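**Chore Automation Project, Cedley site: progress report to the Indier Fund**

Report date: 18/07/2022
Reporting period: second half of year one
Next report due: September

## Where the project stands

The grant asks whether a single arm with a two-finger gripper can take over small manual jobs in homes and shops, and how much human help it still needs when it does. We agreed with Indier on five chores to test: plugging in network cables, tidying around furniture, picking up mats and other heavy textiles, folding thin sheet goods, and loading a dishwasher rack.

We logged 1,613 attempts in this period. An attempt counts from the moment the operator gives the start command until the arm lets go of the item or someone stops it. Attempts where a person touched the item partway through are marked as assisted and don't count as successes, even if the result was good.

Our short answer at this stage is that the arm is useful on one of the five chores, close on another, and not ready on the other three. Details follow by chore. The dishwasher rack has no section of its own because work on it only began at the end of the period.

## Cable plugging

This is the strongest result. Of the total, 347 attempts were cable work on a network switch mounted next to server equipment. The arm picks up an Ethernet cable just behind the plug, brings it to a named port, lines it up and pushes. Our partner Lenison has people do this by hand when it fits out store back rooms, and it asked us to use a real switch in place of a practice block.

Most of the failures are at the last step. The plug head covers part of the port it is going into and often part of the neighbor as well, so any check made from the wrist has to be done before the plug gets close. The ports at the end of the switch, 23T and 24T, are a good test of this. They sit side by side and a small sideways error is enough to line up with the wrong one.

We also changed how the cable is held. A grip too far back lets the plug tilt when it meets the socket. A grip too far forward puts the fingertips against the faceplate before the plug is seated. The serrated finger edges hold the cable well and we plan to keep them for this job.
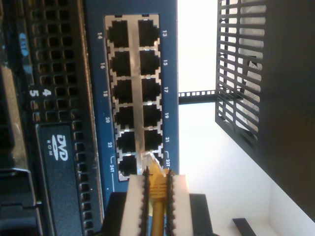

## Moving and tidying around furniture

Progress is slower here. The chore is defined as clearing small items from the floor and from around chair legs, then placing them in a bin. The arm can pick up most of the items when they're out in the open. It does badly when it has to reach between thin legs, which the planner either misses or treats as a solid block it must stay well clear of.

Speed is the other problem. When the wrist turns quickly, the view blurs enough that labels can't be read and the edges of dark openings in cabinets are hard to place. We tested slower turns and the detection results improved, but the chore then takes much longer than a person would need. A home user would probably accept slow if the arm could be left alone. At present it can't, and an operator stood by for every attempt.

We fitted blue textured grip pads for part of this work. They gave a better hold on smooth items and made no clear difference on soft ones. The fingers open wide enough for everything on our item list, so reach and vision are what limit us.

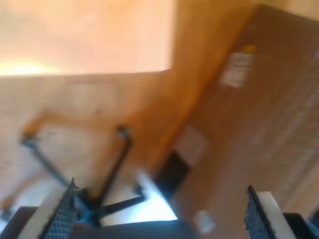 ## Heavy textiles

Mats, rugs and thick towels were added at the request of Lenison, whose cleaning crews lift and shake out floor coverings every day. The arm can pinch a thick edge and lift it reliably. Letting go cleanly is harder, as fibers catch in the finger teeth and the piece comes down somewhere other than where it was meant to.

A second issue is that a large piece blocks the wrist view almost completely once it's off the table. The arm is then working from its last good look at the surface. We added a pause before the lift so that the table position is saved, and the number of bad placements dropped. The pause stays in the routine for now.

All textile attempts are run with an emergency stop within reach of the operator. It was pressed 25 times on this chore, mostly when a piece swung toward the edge of the table. We count every one of those as a failure.

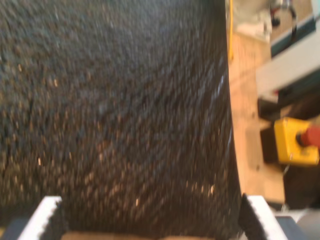 *Textile work at the wooden table. The fingers pinch a dark, coarse-textured piece; the yellow emergency stop box is at the right.*

## Thin sheet goods

The fourth chore covers thin, flexible material of the kind a fabric or upholstery shop handles. The task is to lift a sheet, lay it flat in a marked area, and fold it once. Lifting and laying flat are close to usable. The fold isn't.

Most of the trouble comes from material that is both dark and shiny. The software looks for the edge of the sheet by brightness, and reflections are often brighter than the real edge.
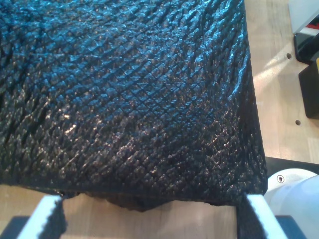 Folding will need a second arm or a fixed clamp, and we would like Indier's view on which to pursue. A clamp is cheaper and can be fitted to the present table. A second arm would suit more chores but would use most of the remaining equipment budget. The case for either one can be seen in how the black patterned sheet behaves over the gripper: the middle sags down into a bulge between the two fingers, and the glints are strongest along the right-hand fold, where the scale pattern curves down. With one gripper we have no way to pull that slack out, and the edge finder tends to pick the line of glints. A clamp would solve the first problem only. For the second we are testing the Sundqvist edge module, which uses shape as well as brightness. It's too early to report results.

## Equipment and spending

- Spending is within the approved budget for the period.
- One set of gripper fingers was replaced because of worn teeth.
- The license for the Sundqvist module was paid from the software line.
- No injuries and no damage to the building or to Lenison's equipment.

## Plans up to the next report

1. Run the cable chore at a Lenison site, with the store's own staff giving the start command.
2. Install a clamp on the table at Cedley if Indier agrees, and repeat the sheet folding attempts.
3. Try finger edges with shallower teeth on mats and towels.
4. Rework the planner for chair legs. If it's still failing by September, we'll propose dropping that part of the chore and keeping open-floor pickup.
5. Start full logging on the dishwasher rack.

## Decision requested

We ask Indier to confirm the choice between a clamp and a second arm before the folding work resumes. Until then the table time set aside for folding will go to the dishwasher rack.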